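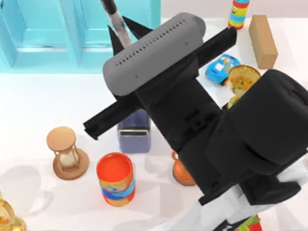

Chapter 4
Gathering Demonstrations

4.1 The purpose of this chapter

A system that learns from examples can be no better than the examples it is given. Earlier chapters treated the learning method as the main subject and took the data as supplied. In this chapter the order is reversed. We consider how demonstrations of a task are planned, recorded, checked and stored, and we ask what a record must contain before it may be used for training.

The term demonstration is used throughout for one complete attempt at a task, from the starting layout to the point at which the attempt is ended. A group of demonstrations sharing the same task and the same robot is called a set. The Darkley set, to which the exercises refer, contains 185 demonstrations made in simulation with two arms working over a single table.

4.2 Simulated and physical collection

Demonstrations may be gathered on a physical robot or in a rendered copy of one. Simulation allows the starting layout to be restored exactly, and the position of every object is known at each step. Contact between a finger and an object is, however, only approximated, and a grasp which holds in simulation may fail on the bench. Okeke and Talpur discuss this difficulty in their notes on the Broltivar simulator, and their practice of marking the source of every demonstration is adopted here.

The choice of objects deserves equal care. If every demonstration uses one box in one place, the system may learn the place and ignore the box. A table should therefore carry objects of differing shape, height and colour, including several that play no part in the task. An hourglass, a toy car and a can each present a different outline to the gripper. Some objects should be partly hidden by the arm during the motion, as will happen in use.

4.3 Before recording begins

The operator should write down the task in a single sentence and state what counts as its completion. Failed attempts are to be kept and labelled as such. Their treatment is taken up in Section 4.5, after the layout of the record has been described.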